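Turari Scarves: Your Questions

How long is a Turari scarf?
The long one is 870 millimeters and the small one is for the neck or the wrist.

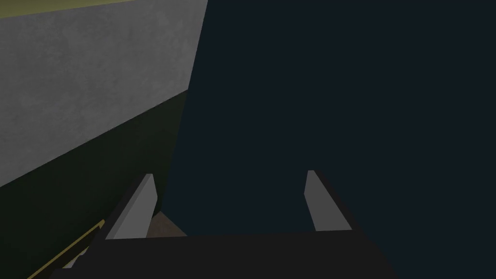
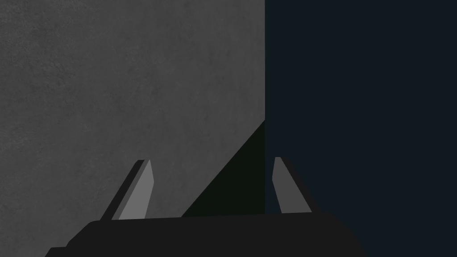 Can I wear it with a patterned coat?
Yes, but please choose one color from the coat and repeat it in the scarf. With a black coat, a light gray scarf is a safe choice, the same pairing of gray and black as on the gripper in both pictures. If you prefer something warmer, take the rust color.

How do I wash it?
By hand, at 30 degrees, with a mild soap. Do not wring it.

Can I return a scarf I have worn?
Unfortunately no. Unworn scarves we accept within 20 days. Write to Pramila Lodhi at our Martens shop.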